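October, evening, Barkbridge bench notes
Resonator rebuild, second sitting

Picking this up where I left it, with the cover plate off and the screws in the jar lid so I don't lose them again. For anyone reading over my shoulder: this is the square-neck that came in from Güven Sarıgül, the one with the buzz on the third string that he swears only shows up when he plays for other people. I laughed when he told me that, but I have to say I believe him now. I played it alone for most of the afternoon with a light touch and it was sweet as anything, and then I dug in the way you would if you were trying to get heard over a banjo, and there it was, a sort of wasp in a can right around the seventh fret.

First thing I did was check the easy stuff. Tuning machines snug, nut slots clean, tailpiece sitting flat. I tapped all over the top with a knuckle and heard no loose braces. I pulled a strip of felt through the strings behind the nut to kill anything ringing back there, and the buzz stayed exactly where it was, so that's crossed off.

Then the cone. I lifted it out (slowly, with my fingertips under the lip, and please do it that way too if you take over on this) and went around the edge with the lamp behind it. There's a faint flat spot on the rim, bass side, close to where the spider leg comes down. It isn't a dent exactly, more like it has been sat on one side for years. I held a straightedge across and could see light. I tried rolling it very gently on the glass and it came up a little, and I left it there because I would much sooner sell him a new cone than crease the one he has.

The spider is the old cast kind and one leg is short. I measured that three times because I didn't want it to be true. What I think has been happening is that the short leg just barely kisses the cone, fine at low volume, and then chatters when the string really moves. Lovely Çetinkaya spider on order, the price came to 124 with the postage, and I've told Güven. He said go ahead, and then we talked about his mother's quince jam for a good while.

Saddle inserts: maple with an ebony cap, same as I did on the last two. I cut them a hair tall and will bring them down once the tension is on. Slots are only started. I know it's tempting to finish them on the bench while everything's handy, but the cone settles so much in the first day that you end up chasing it, and I've ruined enough good maple that way to have learned.

Tension screw. Somebody had this cranked down hard. I backed it off until it spun free and I'll bring it up just to the point where it grabs and then a touch more – no more than a quarter turn, and with the strings at pitch. There was an old dab of something on the threads that smelled like nail polish. Cleaned it off with a rag and a bit of patience.

While I had the well open I wiped out the inside, and found a thumb pick, a folded set list, and a good pinch of sawdust that must have been in there since it was built. The set list has "Vindodano" on it, third from the top, which is a tune I haven't heard since the summer pickings at Barnis. I put it in the case pocket for him with the thumb pick. I ended up sitting there trying to remember the B part, and got most of it, I think, apart from the turnaround.

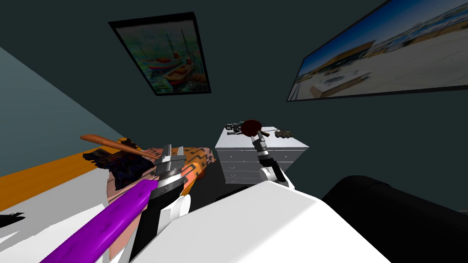

I hummed it for the rest of the night, so if I've written any of these numbers down wrong you know why. Scale length stays where it is. String height at the nut is fine for a bar, he likes it high and so do I. I'm going to string it with the heavier set, tune to open G and leave it overnight before I touch a thing.

Bill so far, so I don't have to work it out again: spider 124, my bench time 165, and 50 set aside in case the cone does have to be replaced. If it doesn't, that comes off and he can spend it on strings.

Still to do
Fit the new spider and check all the legs on glass before it goes anywhere near the cone
Finish slots, bring saddles down, check clearance under the palm rest
Replace the 2 cover plate screws with chewed heads
Play it loud, with somebody else in the room
Ask Güven how the turnaround goes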